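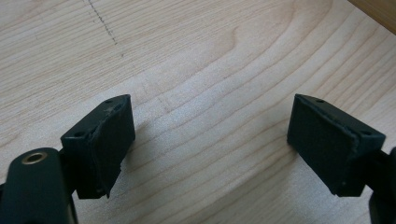
October, bench notes, Chang-ho Son

Spent the morning picking a face side for the Potetti tray bottoms, and I changed my mind 3 times! Joonas wanted the plain stock, but I keep going back to the pale board with the big looping swirl in the grain – it'd be a shame to bury that under felt. The faint dashed line running in from the top can be sanded off before oil. Going up to 120 grit first, then a test wipe on scrap. Still need 13 blanks for Donati, and the glue is low again.

Recent entries
Flusum lid hinges
Hamham shelf, second coat
Sharpening day

Bench notes – questions to Joonas Pelkonen | Back to top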